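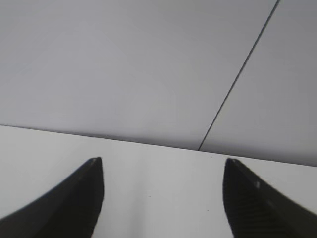 Joltutby two-finger gripper kit review: small hands, big fun
By Maiara Marinho
Filed under: Reviews, Robot arms

I have wanted a decent gripper for my desktop arm for so long that I'd started to think the problem was me. The one that came with the arm was fine for foam cubes and hopeless for nearly everything else. So when Nogueira put the Joltutby kit up for sale in September I ordered one the same night, and I've been using it pretty much every evening from then on (dinner has been late a lot).

Short version: I love it. It has faults, and a couple of them are annoying, but this is the first add-on I've bought for a hobby arm that made me want to try harder things with it.

What you get
The kit is $406 before shipping. For that you get the gripper body, two black fingers, a small camera with its bracket, a cable bundle, an adapter plate and a bag of screws with a few extras. There's a printed guide, and whoever wrote it has clearly put one of these together with their own hands — the step with the cable routing has a little note telling you to leave slack before you tighten the plate, and I was glad of it.

My arm is a Stilano, the older model. The adapter plate fit without any drilling. Mounting took me 17 minutes, and part of that was looking for a hex key I was already holding.

The fingers
These are the best thing in the box! They are long and curved and come to a narrow rounded tip, and the gripping side has fine ridges on it. Opened all the way, they leave you a big generous gap to work with, so you don't have to line up perfectly before you come down on something. My old gripper opened about as wide as a mouse's yawn and I spent half my time nudging the arm a hair to the left.

The narrow tips are what sold me. You can slip them under a fold of cloth, or along the side of something flat, where a fat square pad would just push the thing across the table. I do most of my testing on a plain white surface and it's a pleasure to have black fingers against it in the camera view. You always know where your tips are.

The downside of that shape is that there isn't a lot of pad up at the very end. If you try to lift something heavy by the last bit of the fingertip, it will twist on you. Go deeper and it holds much better. It took me a few evenings to stop being greedy about that.

Soft stuff
Anybody can pick up a block. What I wanted to know was how the Joltutby would do with things that sag and fold, so I've been giving it bags. Bags are horrible for a robot. The fabric moves when you touch it, the zipper wanders off, and black cloth gives the camera very little to go on.

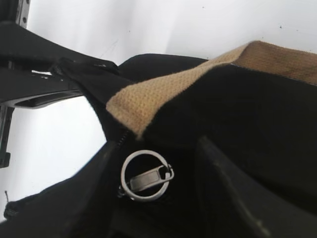 Up close with a black fabric bag. The ring on the zipper pull is a nice thing to aim for.

I've had a great time with this. Driving by hand, I can get hold of a flap of fabric and steady it far more often than I can't, and I never could with the old gripper. The zipper is another story. A bare pull tab is a tough target for any two-finger gripper, and I'd say I'm still learning on that one. A split ring through the tab helps a lot, if your bag has one, as it gives the fingertip something to find.

One warning about close-in work: with dark fabric right up against dark fingers, it gets hard to tell in the camera view which is which. You end up looking for the shine along the edge of the finger. I'd happily pay a few dollars more for a set in gray or orange, and I've written to Nogueira to say so. They wrote back the next day, which was nice, and told me nothing, which I suppose was fair.

Grip force is adjustable in steps from 1 to 7. I leave it on 2 for cloth. Anything higher and it bunches the material up in a lump, and then it doesn't want to let go cleanly when you open again. For boxes and bottles I go up to the middle and have never needed the top setting.

The camera
It sits at the wrist and looks down past the fingers, so when you're lined up you see your target with a fingertip on either side of it. I took to it right away. Coming in on something from across the table feels a bit like parking.

The picture is good enough and no more than that. Things get soft right up close, and the fingers themselves are never quite crisp. Under a strong lamp the white table nearly washes out. I turned my lamp to face the wall and that fixed most of it. The mount holds its angle well, I'll say that, and I haven't had to re-tighten it.
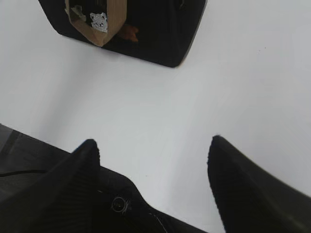

SETUP AND SOFTWARE

The Joltutby ships with a license for Rutano, the control program. I was ready to hate it and I don't. It found the gripper on the first try, it showed me the camera view next to a pair of sliders for the fingers, and the keyboard controls made sense without reading anything. You can save a position with one key and go back to it with another. I use that all the time: fingers open, a clear bit of table ahead, the thing I'm after up at the top of the view. From there I creep in.

Shiny black things deserve a mention. The software has a "find object" helper that draws an outline for you, and on a glossy dark surface it gets confused by every reflection. A bit of something lighter on top, like a strip of tan tape, gives it an edge to hang on to. On matte objects in plain colors it's been very reliable for me.

Recording runs works too, with the files sorted into folders by start time. Playback is where I had my one real bug. If you stop a run early and play it back, the gripper opens a moment before the arm has settled. Restarting the program clears it up, but it's a pain, and I dropped a mug that way. (Tin mug. It lived.)

Odds and ends
The motor has a low hum when it's holding. You notice it in a quiet room, and my cat noticed it from two rooms away.
The cable is long enough for my Stilano with a little to spare. On a bigger arm, check first.
Dust shows up on the fingers like you wouldn't believe. A dry brush along the ridges does the trick.
Spare fingers are sold as a pair only.

Who should get one
If you already have a small arm and you're bored with cubes, get it. If you're brand new, maybe spend some time with whatever gripper your arm came with, so you know what you want from a better one. And if your whole project is lifting heavy stuff, I'd look for something with bigger pads.

I'm keeping mine. Next up is a drawstring pouch, and I'll add my notes at the bottom of this page once I've had a proper go at it.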